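Home Help Board > Kitchens > Countertops

Is a yearly sealing plan for stone counters worth paying for?

Bergþóra Ragnarsson
Posted Sunday, 60 views

We had new counters put in back in June by a local outfit called Prukeck. Before the installer had his tools back in the van he was handing me a brochure for their "Bundetti Stone Care Plan." It's $125 a year. For that, a person comes out once a year, wipes on a sealer, and signs a card. If you miss a year, the card is void and so is the stain coverage.

I asked what the sealer was and was told it's "proprietary." I asked what happens if I don't seal and was told the stone would "drink." I asked how long the sealer lasts and got three different answers from two people. The counters came to $2,113 after the discount, so ten years of the plan would cost more than half of what I paid for the stone.

I don't mind paying for something that does something. I'm having trouble finding out whether this does. The sample came from a bin with no label, and the invoice just says "natural stone, gray mix," so I can't look up the maker either. We cook a lot and there is usually oil and lemon juice around.

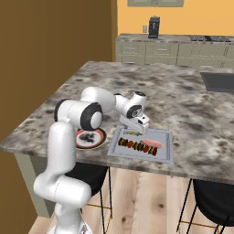 Vegetable skewer on its tray, on a mottled gray and white island top.

Has anybody had one of these plans and made a claim on it? Not interested in hearing from people who sell them.

Jade Kowalchuk
Marked as helpful

I had a plan like this from a different company for four years and I'd want to see a lot more paper before signing another one.

First, ask for the full terms, not the brochure. Mine covered "accidental food and beverage stains" on page one, and then on page three it left out anything acidic, anything oily that sat longer than a day, and anything near a seam. I'm not sure what was left. Maybe tea. When I called about a dark ring by the stove they told me to try a baking soda paste myself, and if that failed they'd send someone to look at it for a visit fee.

Second, do the water test before you believe anyone about whether the stone needs sealer. Put a spoonful of water on a clean, dry spot and leave it for fifteen minutes. Wipe it up. If the stone is darker where the water sat, it's taking in liquid and sealer might help. If there's no change, it's fine for now. Try a few spots, including next to the sink, where sealer tends to give out first. Do it again in the spring.

Third, a sealer won't stop lemon juice from dulling a stone that reacts to acid. People mix up staining and etching all the time, and I've noticed that sales people don't rush to clear it up. A stain is something that soaked in. An etch is the surface itself being eaten a little, and it shows up as a dull patch when you look across the counter with a light behind it. Marble will do this. Most granite won't. "Gray mix" tells you nothing, and I would go back and make them put the name of the stone in writing, since everything else depends on it.
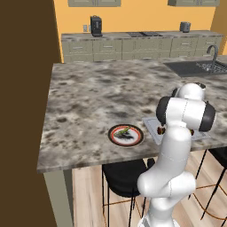 Also find out who backs the plan. In my case the shop that sold it had nothing to do with the company that handled claims, and when the shop closed I spent most of a winter being sent from one phone number to another. If Prukeck goes under, is Bundetti a real company with an address, or a name on a brochure?

A bottle of ordinary penetrating sealer from the hardware store does a whole kitchen. Wipe on, wait as long as the label says, wipe off every bit of the extra or it dries to a haze. It takes me less time than waiting for the service guy did.

Foster

sealed mine every year for 12 years, never had a stain. so it works. just pay it, it's peace of mind

Bergþóra Ragnarsson
Reply to Foster

Did you ever leave a year out? I'm not trying to be rude, but my sister has never sealed hers and she hasn't got a stain either.

Foster

no why would i

Þórarinsdóttir

Agree with Jade on most of it. I'd quibble with the water test, because fifteen minutes is on the long side and plenty of stone will darken a bit and then dry out with no harm done. Some shops use that test as a sales trick. Ask yourself if you'd ever leave a puddle there that long.

Check the cancellation terms too. A plan I looked at renewed itself every year and the price could go up "at the provider's discretion." The salesman said it never had. He couldn't show me that in writing.

Bergþóra Ragnarsson

Update: did the water test in four places. No change in three, slightly darker by the sink, gone within the hour. I asked Prukeck for the full terms and the name of the stone. They sent me the brochure again.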